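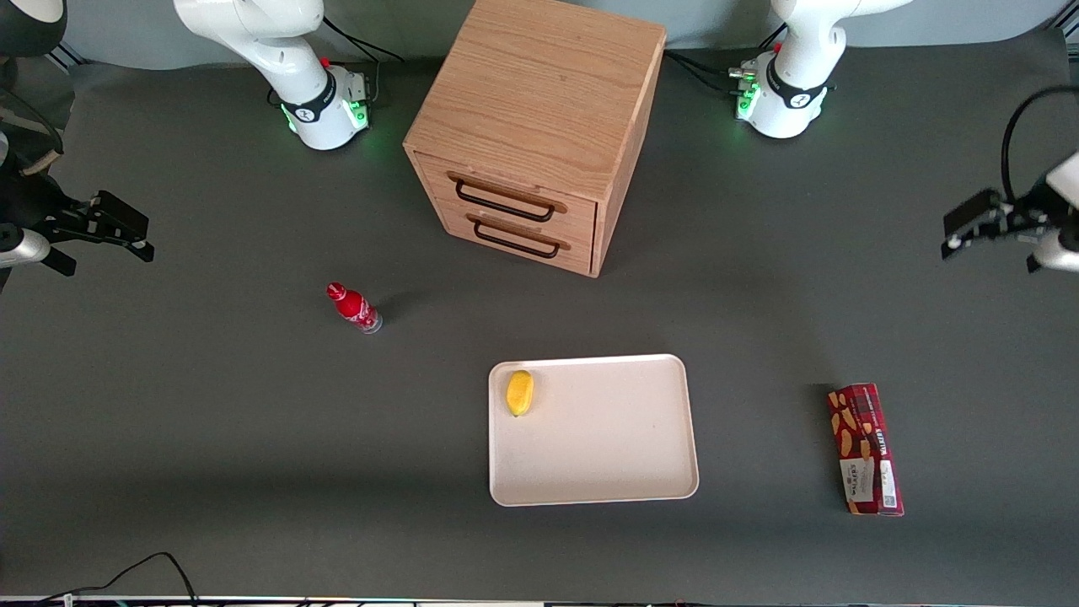 Swanson Two-Arm Kit: your questions, my answers

I've had the Swanson kit on my bench since February, and my inbox has been filling up with the same handful of questions ever since. So I finally put them all on one page! I bought mine from Holitz with my own money, and they don't get a say in what I write.

What do you get in the box?

Two white arms, a pair of black two-finger grippers, the power supplies and more cable than you'd think. The table is on you, and so is everything you want the arms to pick up. Mine is a matte charcoal top and I love it — light-colored things stand out really well against it.

How much does it cost?

I paid for the full kit in installments, 388 dollars a month, and the spare finger set was another 164. Holitz changes its prices pretty often, so check before you fall in love with a number.

Do I need special test objects?

Nope! You can buy the Tandik object pack, and it's nice, but I mostly raid the kitchen. A Coke bottle on its side is a great one (round, slick, likes to roll off if you nudge it). A flat Walkers shortbread box is good for practicing wide, low grabs. And a small yellow thing on a white tray makes an easy first pick for anybody who's just starting out.

Can it open drawers?

Yes, and this is my favorite thing to practice. Get a little cabinet with wire loop handles if you can, because the fingers can hook behind them. My two-drawer wooden one sits toward the back between the arms. Round knobs were miserable for me. I gave up on those after a weekend.

What do the green lights mean?

Green on the connector panel means that arm has power and is ready to go. They're bright enough to throw a glow on the table, which I kind of like in the evening.

How long does setup take?

I needed 4 evenings, and one of those was just me routing cables behind the arms. Take your time with the bolts.

Is the Flosier software any good?

It's fine! The menus are a mess, but teaching a move by hand is easy, and I have 814 saved runs in there now without a single lost file. Back up anyway.

Would you buy it again?

I would, although I'd order the spare fingers on day one.

Last updated September 8, 2025

Comments (3)

benchmonkey: Same experience with round knobs. I wrapped mine in rubber bands and it helped a little.

tessellate_me: Does the Flosier app run on an older laptop? Mine is pretty slow.

gravelroad: I got the Tandik pack and my kids took half of it. Going to try the bottle trick tonight, thanks!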